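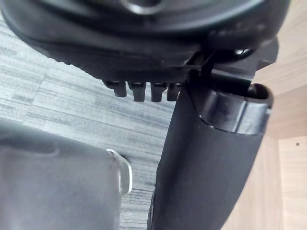

Loubna Tazi asks whether the tabs beneath the seat of her office chair are meant to be touched at all, or whether they should be left to the facilities team. The question has reached this account in several forms, and a full reply follows in this thread.

Staff at the Trimham building are welcome to adjust their own chairs. No request form is needed for seat height, back angle or tilt. A form is needed only where a part is to be removed or replaced.

Please stand up before looking under the seat. Reaching beneath a chair while sitting on it is the most common cause of pinched fingers recorded in our accident book, and the July safety notice on this point remains in force.

On the tabs themselves: controls of this kind differ between makers, and we ask that they are not forced. If a tab does not move under light finger pressure, leave it as it is and report the chair by the number on its label. Pliers, rulers and teaspoons are not to be used.

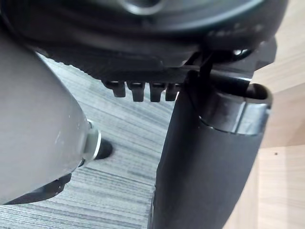
Underside of a chair seat, with the row of four tabs beside the post.

Several colleagues have asked about the round fitting under the seat. It should be kept free of tape, cable ties and adhesive labels. Asset labels belong on the back of the chair – those placed elsewhere will be moved by the facilities team in the course of the spring check.

Chairs that sink during the day should be reported on the same day. Please do not exchange a faulty chair for one from a meeting room. Last year 5 chairs were reported missing from the second floor and were later found at desks on the first, each with its original fault report still open against another number.

A reply to Ghislain Ouellet, who wrote to ask about oil: no. Spray lubricants mark the carpet and are difficult to remove from clothing. A squeak is to be reported in the ordinary way and will be attended to within 2 working weeks.

Dust and hair may be removed from the underside with a dry cloth or a soft brush. Brushes are available from the supplies cupboard beside the post room. Please return them.

The spring check covers more than 100 chairs and will be carried out floor by floor in March 2022. Desks need not be cleared. Coats and bags should be taken off the backs of chairs before leaving for the evening, as the chairs will be turned over.

Colleagues who use a chair supplied on occupational health advice should not alter its settings during the check. A yellow card will be provided for the seat. Chairs carrying a card will be looked at by appointment only – please allow 60 minutes.

Printed adjustment guides are held at reception. Questions on matters not covered there may be sent to this account or left at the facilities desk.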